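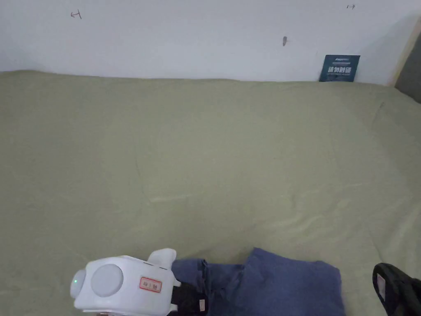 SAFETY CHECKS / HAND-HELD GRIPPERS

Station check, bed and clothing station, Prutton site

Reason for check: gripper failed to release on Thursday. Fingers closed on a folded garment and stayed closed after the trigger was let go. The operator had to cut power to free it. No injury. Unit taken out of use until the items below were gone through.

Result codes: OK, FIX (use after repair), STOP (do not use).

1. Gripper body and covers
OK. No cracks found in the white housing. Round side cover seated, screws tight.

2. Indicator light
OK, with a comment. The light shows green at power-up. It also stayed green the whole time the fingers were stuck, so green only tells you the unit has power. The Gethin operator sheet says "green = ready." That line needs to be changed.

3. Label on top of body
OK. Red border intact, edges not lifting.

4. Trigger return
STOP. Trigger came back slowly on 8 of 100 pulls and hung halfway on 4 of those. Lint was packed around the pivot. Cleaned and repeated the 100 pulls with no hang. Changed to FIX, return spring to be replaced before the unit goes back on shift.

5. Finger pads
FIX. Left pad worn smooth at the tip. Operators squeeze harder to make up for it, and that loads the trigger. Replace both pads together.

6. Release under load
FIX. Tested with denim, a cotton sheet and a towel. Denim is the worst of the three. A thick seam can wedge behind the pad and hold the fingers even when the motor has let go. Pick up jeans by the leg panel and keep off the waistband until the new pads are in.

7. Power cutoff
OK. Worked every time. Two operators did not know where it was. Show it at the start of each shift.

8. Work surface
OK. Green sheet is tucked at the wall side. Creases are fine. Retuck if the sheet starts to travel with the garment.

9. Marks on wall
OK. Both arrows can still be read from the operator position. Do not wipe them off when cleaning.

10. Do-not-touch card
FIX. Card leans against the wall on top of the sheet and will move when the sheet is pulled. The small print is no use at working distance. Fasten it to the wall and add an English line.

11. Footwear and loose items
FIX. Keep shoes off the sheet edge and out of the reach area. Same for straps and other small dark items under the gripper, which are easy to pick up along with the garment.

12. Fault log
FIX. The Clasano log had two earlier entries for "sticky trigger," both closed with no action written down. An entry is not to be closed without one.

Parts on order from Stillero: return spring, pad set. Repeat items 4, 5 and 6 after fitting, 80 releases on denim, all clean, before the tag comes off.

Next full check: June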